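**1/** ok gripper thread, because three people have asked me the same thing since lunch. Short version: the handheld units were logging the wrong finger opening and we didn't catch it for most of October.

**2/** First sign was dumb. Replay on the Vornside arm, simple pick, soft cloth item. Arm comes down, fingers stop wide, closes on air, carries nothing to the bin. Very confident about it too.

**3/** We blamed the arm. Recalibrated the arm. Same thing. Blamed the markers, reprinted the markers. Same thing. That was a whole morning.

**4/** Then somebody pulled the raw width channel and there it was. Fingers fully shut by hand, log says 22 mm. Open them all the way, fine. Shut again, 22 again. Not noise – it just sat there.

**5/** Cause: set screw on the sensor hub backs out. Hub slips on the shaft when you squeeze hard, then never comes back to zero. The Stellex software zeroes at power on ONLY, so if you never power cycle you never find out.

**6/** Ours started slipping at 4000 open/close cycles give or take nothing, we have the counter. Second unit hadn't slipped yet but the screw turned with my fingernail. So.

**7/** Damage: 300 episodes with a bad width track. Some we can fix with an offset, if the slip happened between takes. If it slipped mid take, those are gone. Still sorting, please dont train on anything in the October folder until the list is posted.

**8/** Safety bit, read this one. When replay thinks the fingers are wider than they are it also picks the wrong closing force. On Irkoron's cell it clamped at the 50 N limit on a part it should have barely touched. No hands in there. But people do reach in to reset cloth, I've done it, you've done it. STOP FIRST. Then reach.

**9/** What we're doing now:

- thread lock on the hub screw, both sides
- paint line across hub and shaft so you can see a slip
- full close, full open, check the number, before every batch
- if closed doesn't read zero, unit goes in the red bin and you tell the channel

**10/** No, new finger pads won't fix it. Pads were never the problem. Two people swapped them anyway and now I have a drawer of perfectly good pads.

**11/** Stellex has the ticket. Asked for a zero check that runs at teh start of each recording. Reply so far is a ticket number.

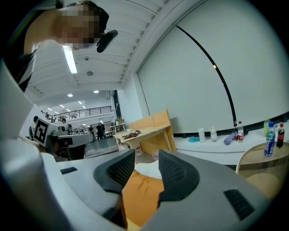 Wijesinghe Lab – Handheld Capture Team

**12/** The fingers, from the unit's own camera. Hub is inside the housing, so you won't spot a slip on video – check the number. Fixed units go back on the shelf once they pass the close test. List of bad episodes coming tonight, maybe late.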